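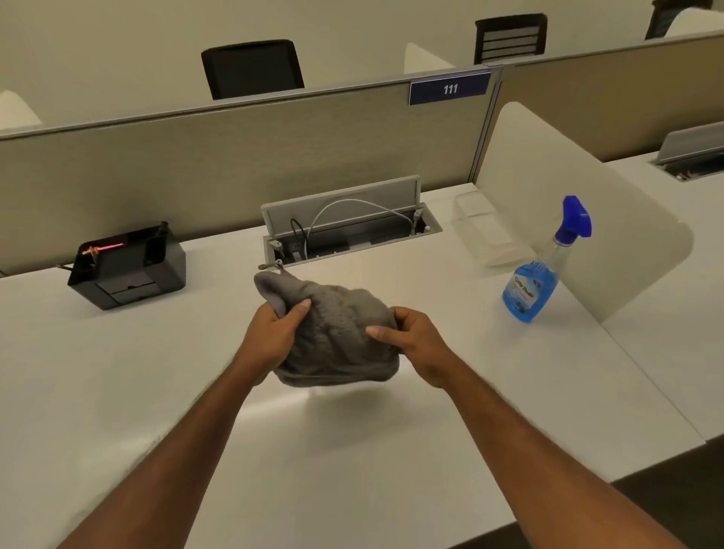
Beanie (knit cap)

A beanie is a close-fitting knit cap with no brim, and it's the one piece of winter clothing I'd rescue from a fire. People also call it a toque, a stocking cap, a watch cap or just "my hat." I'll stick with beanie, which is what we said in my house.

Body and cuff

Most beanies have two parts you'll care about. The body covers the crown of your head, and that's where knitters show off (cables, bobbles, all that good stuff!). The cuff is the bottom part, folded up over itself so it sits double over your ears. The gray one at the top has a cable-like pattern on the body and a smoother folded cuff, a combination I'm very fond of. Some have a little loop or tab as well. I hang mine by it.

Cables

A cable is made by knitting a few stitches out of order so they cross over each other. Heloísa Pacheco taught me on a hat that took 50 grams of yarn for the cuff alone, and I still undid it 5 times. Cables pull the fabric in, so a cabled beanie needs more stitches than a plain one for the same head. I ignored this once and made a very nice hat for a grapefruit.

Folding and storage

Turn it inside out before washing, keep the water cool, and dry it flat. Please don't wring it! For storage I fold mine in half with the cuff down and put it in a drawer. Higinio Bermúdez rolls his and tucks the roll into the cuff, which packs smaller but leaves the ribbing a bit stretched by October, if you ask me.

At the office

I keep a spare at work, where the vent over my desk runs all year. Acrylic is fine for that. Wool is warmer, but it itches my forehead by lunch, and I've tried lining the cuff with fleece (it helps, though the hat gets snug).

See also: balaclava, earflap hat, ribbing, cable knitting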